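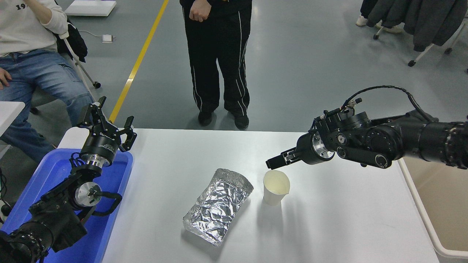 Cullgate is a small tin and tungsten prospect, and the purpose of this project was to find out whether its low-grade ore could be upgraded by density before milling. Veretti, the company that holds the license, supplied crushed drill core from the main vein and from the altered granite beside it. Tungsten minerals are much heavier than quartz and feldspar, so in principle waste rock can be floated off early and cheaply. Volume is the hard part with broken rock. A loaf-sized package wrapped in crinkled foil, like the one on the white tabletop, takes up more room than its contents do, and a tray of crushed core has the same problem with the air between pieces. We therefore measured each piece by weighing it in air and again in water.

Method

We received 191 pieces and rejected the ones that were too crumbly to soak, which left 127. Each was washed, dried overnight at low heat, and weighed. It was then hung from the balance hook on nylon thread and weighed under water. Pieces were grouped into light, middle and heavy fractions. Two splits from each fraction went to the department lab for tungsten and tin assays.

My lab partner Évan Vasseur did the second round of weighings without seeing the first set of numbers. Where our results disagreed by more than 2 percent, the piece was weighed a third time and the middle value kept.

Results

The heavy fraction held most of the tungsten in the vein material. The split was clean, and the light fraction from the vein assayed close to the detection limit. The granite did not behave as well. Its tungsten is in fine grains spread through the rock, so rich and poor pieces had nearly the same density.

Tin was less clear in both rock types. A few heavy pieces turned out to be mostly iron oxide with little tin in them — we noted these in the log but did not remove them from the averages.

Limits of the work

All the core came from one drill hole, named Barbier after the farm track it sits on. The Zillent end of the property has not been drilled and may be different. Each fraction was also small, and roughly 100 kilograms of sample would be needed for a proper heavy liquid test. Veretti plans to collect more core in December, and the leftover pieces are stored in labeled bags in the rock room.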